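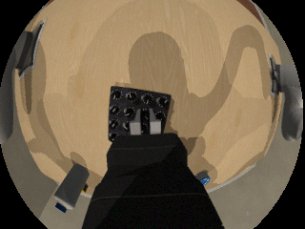

What does one see at an open day of a robot lab, if one is no engineer? At Okis, in Broltau, mostly screens, one real arm behind a glass wall, and a lot of people who are glad to answer questions.

1/ I went in March, on the afternoon tour. I work in a purchasing department and I understand machines only a little, so please excuse me if I use the wrong word somewhere. I will try to write down what I was told before I forget it.

2/ The first room was for simulation. They let the robot practise inside a computer before the real one may touch anything. The task for visitors was called Mbeki. I asked what the name means and the young woman at the desk said it was already called that when she came.

3/ In Mbeki there is a round wooden table, and on it a black panel full of knobs, each with a small pointer line. The gripper has two fingers and must take one knob and turn it to the position which the program asks for. It sounds like a job for a child.

4/ One looks from above the gripper, straight down past its wrist to the fingers. I found this strange at first. After a few minutes I leaned my own head to the side to see behind the black part, as if this would help on a screen.

5/ The shadows surprised me. The computer draws them over the whole table, the long curved ones too. I asked if this is for beauty. No, they told me, the robot must learn not to be confused by them, because in the real hall the lamps also make shadows.

6/ Then the visitors could try with a small hand controller. Each person had 2 minutes. I pushed the panel away on my first attempt and on the second I turned the neighbour of the correct knob. A boy before me did it very well and did not look impressed with himself at all.

7/ What is difficult, as I understood it: the knobs stand close together, and the fingers hide exactly the thing you want to see. A person feels the knob with the fingertips. In the simulation you have only the view, so you must remember where the knob was.

8/ They run 500 attempts in one night, and in the morning somebody looks at the bad ones. I liked this detail. I had imagined that the computer looks at them alone. The woman said she drinks her coffee with the failures, and that the failures have become less interesting since winter.

9/ The second room was the real arm. The control software is called Stostance and it has a large grey window with too many buttons, in my opinion. The arm moved much slower than the one on the screen — they keep it slow when guests are in the building.

10/ It turned a knob on a test board while we watched. First it stopped a little above the knob for some seconds, and everybody became quiet. Then it went down, closed the fingers and turned. A man behind me clapped too early.

11/ Practical things, if you want to go. The tour is free, but the groups are small, 6 persons each, so write to them before. The bus number 48 stops at the gate. The entrance is at the back of the building, and the sign for it is also at the back of the building.

12/ Somebody asked me below if it is suitable for children. I think from school age yes, because of the hand controller. For smaller ones the talking is too long, and in the second room they must stay behind the yellow line.

13/ I still have the paper with the explanation of the tasks, in German and English. If anyone wants it, please write to me and I will scan it at work tomorrow.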